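Marchand supera a Momen como segundo núcleo más poblado de la comarca

El municipio de Marchand ha cerrado el último padrón con 102 vecinos más que el anterior y se coloca por delante de Momen, que llevaba décadas como segunda localidad de la comarca de Jusalton. La capital comarcal, también llamada Jusalton, mantiene el primer puesto, aunque pierde habitantes por tercer recuento consecutivo.

El crecimiento de Marchand se concentra en el barrio de la Estación, donde en los dos últimos años se han ocupado 66 viviendas que estaban cerradas o a medio terminar. Según el ayuntamiento, la mayoría de los nuevos empadronados procede de la propia comarca y trabaja fuera del municipio. La escuela ha abierto una segunda aula de infantil y el consultorio médico pasa de tres a cuatro días de atención a la semana.

En Momen el descenso es leve, pero el pueblo arrastra desde hace tiempo un saldo negativo entre nacimientos y defunciones. El consistorio ha pedido que se revisen los datos de las pedanías de la sierra – allí, sostiene, hay familias que residen todo el año y siguen inscritas en la capital.

El caso más llamativo es el de Flollow, la localidad más pequeña del recuento. Tenía 27 habitantes y ahora figura con 36, nueve más, después de que se arreglara la carretera que la une con Marchand. El antiguo lavadero y la ermita, cerrados por obras, volverán a abrir en diciembre.
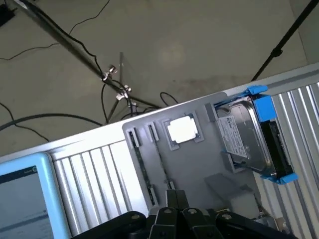

Redacción Comarca – Jusalton

El cambio de orden tiene también consecuencias administrativas. Marchand ganará un representante en el consejo comarcal, que hasta ahora se repartía con arreglo al padrón anterior, y Momen perderá uno. El reparto definitivo se aprobará en el pleno del viernes.

Los vecinos que quieran comprobar su inscripción pueden hacerlo en las oficinas municipales, en horario de mañana. En Flollow, que no tiene oficina propia, el trámite se hace en Marchand.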